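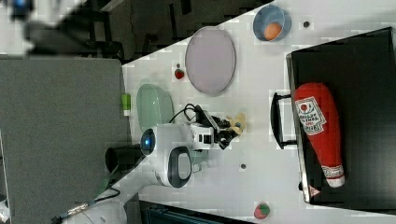
Ntombi Shabalala wants to know why I'm still fussing with the gripper cable when the arm "runs fine." Her note was stuck to my keyboard this morning and it went on: "You had it running Tuesday. I watched it. Leave it alone and let's get on with the Zoltus list."

OK, fair, it did run Tuesday! It also dropped out 2 times that afternoon after she'd gone home, both times with the wrist rolled way over, and both times the gripper came back the moment I rolled it the other way. That smells like cable to me. So the Zoltus list waits until after lunch, sorry Ntombi, and I'm writing down what I did so that whoever gets this arm in April doesn't start from zero.

Started with the connector at the wrist. Power off, unscrewed the collar, looked at the pins with the loupe. Nothing bent, a little gray fuzz in the threads, blew it out. Collar had been on maybe a turn short of tight. I'd love for that to be the whole story but I don't trust it yet.

Then the coil. Whoever set this up had the loop held with a tie so short that the cable had to stretch on every big wrist roll. Cut the tie, gave it more slack, put on one of the soft straps from the Dollgate bag (second drawer, under the hex keys). Rolled the wrist by hand from one end to the other and the loop follows along now without pulling on the plug. It does come closer to the fingers than I'd like when the arm is folded in – keep an eye on that.

Fingers next. Wiped them with alcohol, checked the screws, one on the left finger took a quarter turn. Opened and closed on the gauge block, they meet square. Re-ran the zero and saved it as 707. The old one is still there as 224 if mine turns out to be garbage.

After that I put the toy food out and went back to the wrist camera view, mostly to see that the fingers sit where they used to in the picture. If the camera bracket gets bumped everything downstream goes a little bit wrong and you spend a day blaming the software (ask me about last fall).

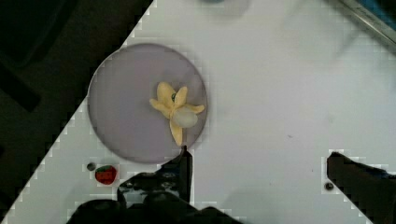
Wrist camera, fingers open over the toy banana and plate.

Both fingers show up where I expect them, so I left the bracket alone. The picture is still blocky around the edges of things. Aurelia Jitaru thinks it's the stream setting on the Chiriac box and she's probably right, but I'm not touching two things in one day.

Left to do:
Open/close test, 1000 cycles, with a wrist roll every so often. Start it before going home.
Order another gripper cable from Nandley anyway. We have no spare and I don't like that.
Tighten the base cable clip, it's getting lazy.
Ask Aurelia about the stream setting.

Ntombi, if the cycles come up clean tomorrow I'll do the first half of the Zoltus list myself and you can say you told me so. If it drops out again I'm swapping the cable – and then please don't move the loop, the strap is where it is on purpose.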